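第四章 台面分区与冰块摆放

适用范围

本章接第三章“开箱与清洗”，讲的是 Zeria 带盖冰碗在吧台、茶桌或家用岛台上的日常摆放。碗和盖的清洗方法见 3.2，冰夹和冰铲的存放见第五章。手头如果是 Flusico 的旧款碗，碗沿尺寸不同，4.3 节里的分区宽度请自行加减，其余照做。

先说一句不太讨喜的话：网上流传的“台面分区法”有不少花样，什么按色温分区、按动线分区、给每样器具画轮廓。我们在编这份说明时逐个试过，大多数撑不过一个忙碌的晚上。留下来的只有几条胶带和一个固定的放盖位置。若您的台面本来就井井有条，本章可以跳过，直接看第五章。

4.1 需要准备的东西

冰碗一只，盖一只
遮蔽用美纹胶带一卷，颜色与台面反差要大
卷尺或直尺
干布两块，一块擦台面，一块垫手
冰块，见 4.5

胶带不必买贵的。市面上标着“专业级”“吧台专用”的胶带，撕下来看不出与普通油漆工用的美纹胶带有什么差别，价格倒是差不少。需要避开的是布基胶带和透明封箱胶带，前者留胶，后者在浅色台面上根本看不见。

注意：未封油的木台面、打过蜡的石材，请先在不显眼的角落贴一小段，过一夜再撕。胶带厂家说的“不留痕”多半是在玻璃上测的，别全信。

4.2 清洁台面

1. 把台面上的东西全部移开，包括平时“反正不碍事”的那几样。
2. 用拧干的湿布擦一遍，再用干布擦一遍。
3. 等台面完全干透。手背贴上去不觉得凉，才算干。
4. 检查有没有油渍。胶带贴在油渍上，当天看着牢固，第二天就翘边。

不建议用除油喷雾。说明书上写“免过水”的产品，喷完仍会留一层滑腻的东西，胶带照样粘不住。用一点洗洁精兑温水就够了。

4.3 贴分区线

1. 站到平时操作的位置，双手自然放下，手落在哪里，哪里就是操作区。不要先量再站，顺序反了，分区再漂亮也用不顺手。
2. 在操作区的远端横贴一条胶带，作为前后分界。远端放碗和盖，近端留给手。
3. 在左右两侧各贴竖线。惯用右手的，盖放右侧；惯用左手的，反过来。
4. 远端给碗留的宽度，以碗沿外缘两侧各能伸进一只手掌为准。
5. 贴好后用指腹从一头压到另一头，尤其是两条胶带相交的地方。

提示：交叉处不要叠三层以上。叠厚了，碗底压上去会晃，盛满冰的时候更明显。

提示：线条歪一点没有关系。有读者来信问要不要用激光水平仪，我们的看法是不要。胶带的用处是让东西回到原位，歪斜几毫米，碗不会因此找不到家。

4.4 放碗

1. 碗先空着放到位，轻推碗沿，确认碗底平稳，没有压住胶带的翘边。
2. 把碗放在远端区域，碗沿与左右两侧的东西之间留出空隙。空隙不需要大，手指能过去就行。
3. 碗放定之后再加冰。端着满碗冰挪位置，是冰块掉到地上的头号原因。

注意：粉色、米色这类浅色碗，里面装清水冰块时会让冰看起来带一点颜色。来信询问“是不是碗掉色”的人每隔一阵就有。判断方法很简单，夹一块冰放进白瓷杯里看。冰若仍是透明的，碗就没有问题。若杯里的水真的带色，请停用并联系售后，不要听信“头几次掉色是正常的”这种说法。

4.5 加冰

1. 冰块选大小接近的。大小混装时，碎冰会先化，把大块粘在一起，最后整碗变成一坨。
2. 从冰格或冰袋里取冰时，先抖掉表面的霜和碎屑。
3. 用冰铲分几次加入，不要整袋往下倒。倒得快，冰会从对面碗沿弹出去。
4. 加到接近碗沿为止。中间略高没有问题，但盖子要能盖平。
5. 盖不平就取出几块，别用手掌往下压。

关于透明冰：商家喜欢说透明冰“更耐化”。这话要打折扣听。一块冰化得快慢，主要看大小和形状，还有周围的温度。同样大小的两块冰，透明的那块好看一些，但别指望它能多撑一个钟头。愿意为好看付钱的，尽管买；只图冷的，普通冰格做的就行。

放好以后大致是这个布局：碗在远端，盖放在碗的右边，两者之间露出一条台面，近处空着，留给杯子和手。

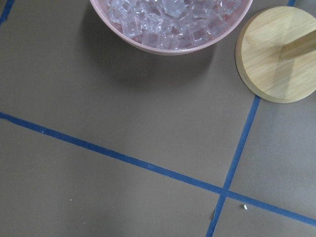 图 4-1 碗与木盖的摆放位置（俯视）

4.6 放盖

1. 盖取下后，提手朝上平放在碗的旁边。
2. 盖可以压在胶带上，不影响使用。本来就是参照线，压住一段没有关系。
3. 不要把盖倒扣。提手朝下放不稳，盖面还会翘起一角。
4. 不要把盖斜靠在碗沿上。这个姿势在宣传照里很常见，真用起来，碰一下就滑倒。
5. 盖的内侧沾了水，用干布擦掉再放下。木头长时间压着水，会留下一圈印子。

注意：木盖不能浸泡，不能进洗碗机，也不要放在暖气或灶台旁边烘干。所谓“上一层食用油就能防水”，效果有限，油上多了还会发黏。每隔一段时间薄薄擦一层，权当保养，不必当成防水处理。

4.7 使用中的检查

冰化出水后，碗底外侧容易结露，台面上会出现一圈水。看到了就擦，不要等。水渗到胶带下面，胶带会起皱，分区线也就跟着走样。

碗下可以垫一块薄布。杯垫厂商 Shehu 出的硅胶垫也试过，吸不了水，只是把水圈在垫子里，端起来照样滴。用布反而省事，湿了就换。

4.8 收拾

1. 先把剩冰倒掉，再拿碗。
2. 碗擦干，盖竖着晾，两面都要通风。
3. 胶带若还平整，可以留着。边缘发黑或翘起的，整条撕掉重贴，不要在上面再补一层。
4. 撕胶带时贴着台面慢慢往回拉，不要垂直往上扯。
5. 残胶用温水湿布敷一会儿再擦。擦不掉的，可用少许食用油软化，之后务必把油洗净。

4.9 常见问题

现象：碗放上去会转动。
处理：检查碗底是否压着胶带交叉处，挪开即可。仍然转动的，把碗放到玻璃上试一次，若在玻璃上也转，属于碗底不平，可申请更换。

现象：盖面出现浅色水印。
处理：晾干后顺着木纹用细砂纸轻轻打几下，再薄擦一层油。横着木纹打会留下划痕。能消掉多少要看水印深浅，别抱太高期望。

现象：冰块粘成一团。
处理：多半是加冰时带进了碎屑，或碗里积了水。倒出来重新分开，沥掉水再装。用冰锥在碗里硬敲会伤到碗壁，不在保修范围内。

现象：家里人不按分区放东西。
处理：本手册没有办法。胶带也没有办法。

4.10 配件与订购

替换用的碗和盖可以单独购买，向 Fesport 订购时请报章节末尾的配件号。盖的配件号为 700，碗的配件号为 2,412，不分颜色，颜色另行注明。网店里标“通用”的木盖，直径常有出入，下单前请量一下自己的碗沿，不要只看商品标题。

本章修订于 2022年1月30日。下一章：冰夹、冰铲的存放与更换。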